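Kirkance library toy swap doubles its hours for July

The toy swap at Kirkance Library was so packed last month that it is coming back in July with twice the time and a second room! Doors open at 10 a.m. and stay open until 4 p.m., and families can drop in whenever they like.

The June swap was the first one held in the new building on Ultano Street, and what a start it was. By closing time 1,604 toys, puzzles and picture books had gone home with new owners, and the line for the puzzle table ran past the front desk and halfway to the elevators. Staff had set out 100 tote bags for visitors who came without one, and the last of them was gone before lunch.

The idea is as simple as ever. Bring toys your kids have outgrown, hand them in at the door, and get a paper token for each one. Every token is good for one toy from the tables. Leftover tokens from June are still good in July, so check your coat pockets and the bottom of the diaper bag.

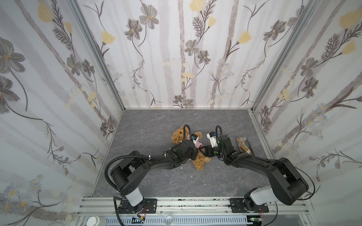 Do you have to bring something to take something home?
Every child gets 2 free tokens at the door, whether or not the family has anything to trade.

Stuffed animals were the big surprise in June. The library expected a few dozen and took in 112, and nearly all of them found a home. The July swap will give them a table of their own in the Punel Room, next to the dress-up clothes. Soft toys should be washed and dried before they come in. Board games and puzzles need all their pieces, and it helps a lot if you tape the box shut and write the piece count on the lid. Bike helmets, car seats and anything that runs on button batteries can't be accepted.

There will be plenty going on besides the swapping. The Magalhães Bakery is bringing its cheese rolls again (get there early, they went fast), and story time moves out to the lawn at 11 a.m. if the weather is kind. A mending table opens at noon for loose seams, missing buttons and dolls that need a new arm. Bring the patient along and you can learn the stitch yourself.
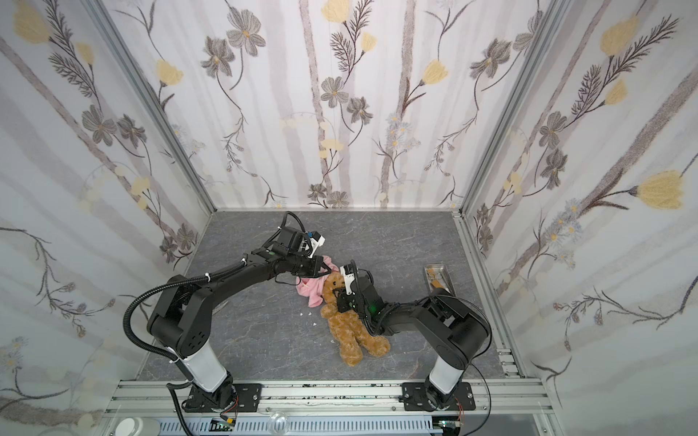

Floral wallpaper with yellow centers to the blooms and pale gray and lavender stripes.

Older kids haven't been forgotten. Model kits, chapter books and card games will be upstairs this time, away from the stroller traffic, with a couple of long tables for trying out a game before you spend a token on it.

Drop-offs are welcome at the front desk all through the week before the swap, during normal library hours. Parking behind the building is free, and the Ultano Street bus stops right outside.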